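Cleaning a light-coloured coated canvas key wallet without ruining it

Home > Community > Cleaning and care > Bags, wallets and small leather goods

Posted by Plutier
2023-09-24

I have a small key wallet in a pale cream coated canvas with a brown monogram print, and it has gone grubby. I bought it second-hand in July from a stall in Prasside, so I have no box, no care card and no idea what the last owner used on it. The marks are mostly greyish, worst on the back and along the fold where it sits against my coins. There is also one small line of blue biro on the back, almost 3 cm long.

I have tried a dry cloth and a slightly damp cloth. The damp one took a bit off but not much. I don't want to use anything stronger until I know it won't lift the print or turn the canvas yellow. I have read baby wipes, washing-up liquid, a pencil rubber and micellar water on various pages and they can't all be right.

My other worry is the metal inside. The key hooks and the ring are gold-coloured and I would like to brighten them up a little, but they sit right up against the lining and I don't want polish on that. 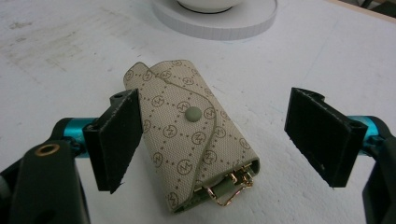 The key wallet from the front, snap closed, with the hooks showing at the bottom.

The snap is a sage green colour and I would rather it stayed that way. The lining is a darker olive. If anybody has cleaned one of these, please tell me what you used and whether it came up well. I'd also like to know if I should put some sort of protector on afterwards.

94 people found this useful

Kourkoulas
Member, 167 posts

Coated canvas is easier than leather. The print is usually under or in the coating, so a mild soap won't normally touch it, but always test a patch first. On yours I would test on the back, low down near the fold.

What I do with mine:

Take your keys off and open the wallet flat on a white towel. Put one drop of clear washing-up liquid in a mug of lukewarm water and stir it. Dip a corner of a microfibre cloth, wring it out hard, and wipe in one direction with very little pressure. Don't scrub in circles. Go over it again with a cloth dampened with plain water, then dry it straight away. Leave it open overnight, away from the radiator.

Keep the water off the stitched edges as far as you can. If water gets in at a seam it can leave a tide mark, and those are harder to get out than the dirt was. For the fold, a cotton bud with the same soapy water is enough.

I wouldn't use baby wipes. Some have oils in them and they leave a film that picks up more dirt. Micellar water I have used once, on a bag, and it was fine, but I can't tell you what it does over a few years.

The biro is a different matter. Old ink on a pale coating often stays. You can try a clean white vinyl rubber, a few light strokes, and stop if the surface goes shiny or dull. Please don't put nail varnish remover or hairspray near it. Both can dissolve the coating and then you have a bare patch as well as a blue line.

For the hooks, use a dry cotton bud and nothing else. If the gold is plating, metal polish takes a little of it off each time. To protect the lining, slide a bit of stiff card behind the hooks while you work.

Aso
Member since 2000

Agree with the above about the soap. I'd skip the protector spray. It is made for leather and suede, and on coated canvas it just sits on top and goes patchy. Wiping it every few weeks does more.

Keep it away from dark denim too. Dye from new jeans goes onto pale canvas and you won't shift it.

Plutier

Thanks both. I did the back with the soapy water this afternoon and the grey has mostly gone - the fold is still a bit dark but much better than it was. No change to the print that I can see. The biro hasn't moved with the rubber so I have stopped there and will live with it. Hooks done with a cotton bud and card, which was fiddly but worked.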